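Pellix two-finger gripper kit, with Dagdag sim files
Pilley – parts for home and shared-shop robot builds

Price: $715 the pair
Status: in stock, ships from the Clastska shop
Part no: PLX-2F

Overview

Parallel gripper, two fingers, sold as a left and right pair. For people putting together a two-arm rig in a garage or a shared workshop. You get the mechanical parts, motors, driver boards, wiring and the sim files. You supply the arms, a power supply and a PC. No soldering except the two power leads, and those are fat wires, easy ones.

Fingers stay parallel all the way through the travel. Full opening 90 mm. Pads are replaceable, two screws each, see Spares.

What changed in this batch

New driver board, smaller, same connectors. Finger rails come pre-greased now so please don't add more, it just collects dust. Cable exit moved to the back of the housing – if you printed the old strain relief it will not fit, new file is in the download. Manual still shows the old exit in two drawings. Will fix.

In the box

2 gripper bodies, assembled
4 fingers, plain
8 rubber pads
2 driver boards
2 cables, body to board, 3000 mm (long enough to run down a full arm and under the bench with some slack)
16 M3 screws, plus whatever extras fell in the bag
Hex key
Download code for the Dagdag files

Not in the box: wrist adapter. Too many arms out there. Blank adapter plate is in the download as STEP and STL, drill or print to suit. Print it solid. We've seen people do it at low infill and the screws pull thru the first time the arm bumps a table.

Fitting

Power off. Adapter onto wrist first, then body onto adapter, four screws in a cross pattern, snug not crazy. Run the cable before you close anything up. Swing every wrist joint by hand from one end to the other and watch the cable while you do it. If it goes tight anywhere, give it more loop.

Then board. Red is plus. The plug is keyed but a determined person can still get it in backwards, ask how we know.

Home the fingers once with nothing between them. Takes a few seconds per side. The board remembers it after power-off. Do it again if you swap fingers or pads.

First session – keep current limit on the lowest setting, stay there untill you trust your code. Hand on the stop button. In a shared shop put a sign on the bench, other people will lean on it.

Dagdag sim files

Comes with the kit, also sold alone to people who want to try before building. Two-arm robot model, gripper models, and a kitchen with loose stuff to pick up. Runs on a normal gaming PC. Without a graphics card it will run but slow, fine for checking a motion, painful for anything else.

Cameras: one behind the body looking out over both arms, one on each wrist. Move them in the config, they're just numbers. Default wrist camera sits low behind the fingers. Change the lens angle too if you're matching a real camera, otherwise what you tune in sim lands short on the bench.

Start small. Pick one object, work out the approach with the fingers open, close, check both sides of the object, then worry about the lift. Slippy? Turn friction down in sim and try again, real pads get dirty and you want some margin. Table height is the other one to change on day one. Measure yours, type it in.

Collision shapes are simple boxes on most of the furniture. Round items have better ones. Known bug: if you reset while the fingers are closed they can start a hair inside the object and it shoots off. Open first, then reset.

Spares

Pad set, eight pieces
Finger blanks, aluminum, undrilled
Replacement cable, same length
Driver board, current version only
Housing screws – just email, we'll put some in an envelope

Shipping and returns

Orders in before noon usually go out the same day. Closed for two weeks in May, orders wait in the queue. Unused kits can come back, keep the foam. Boards that have been wired up can't, sorry. If one arrives dead that's different, send a picture of the wiring and we'll sort it.

Fit questions: send the arm make and the wrist bolt circle, that saves a round of emails.

Renders

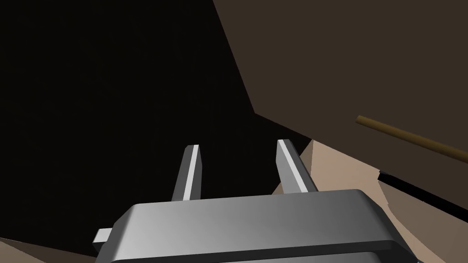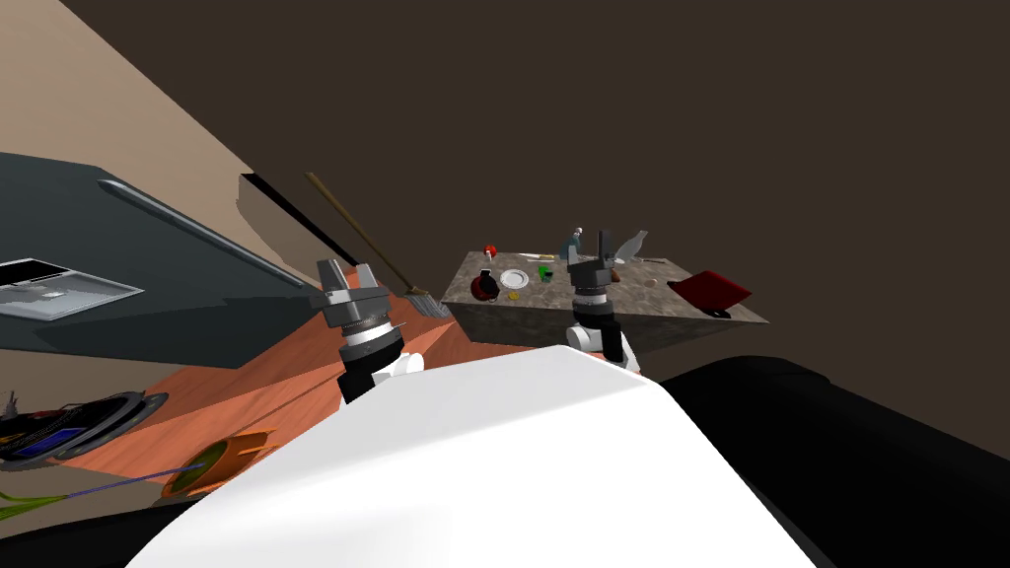
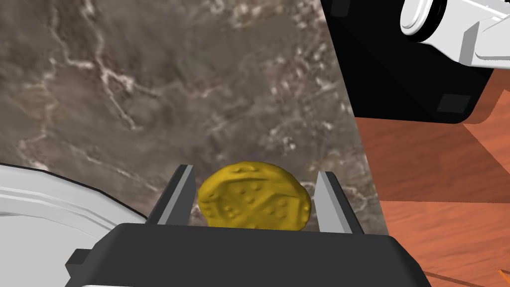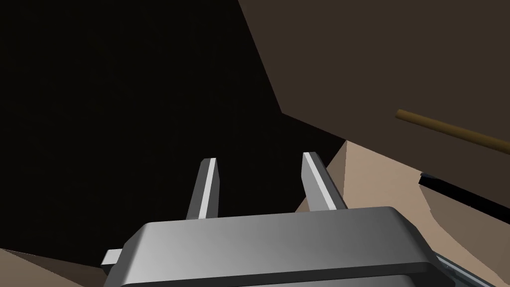 All sim renders. Gripper close-ups in 1, 3 and 4, both arms with the table in 2. Yellow piece between the fingers is number 3.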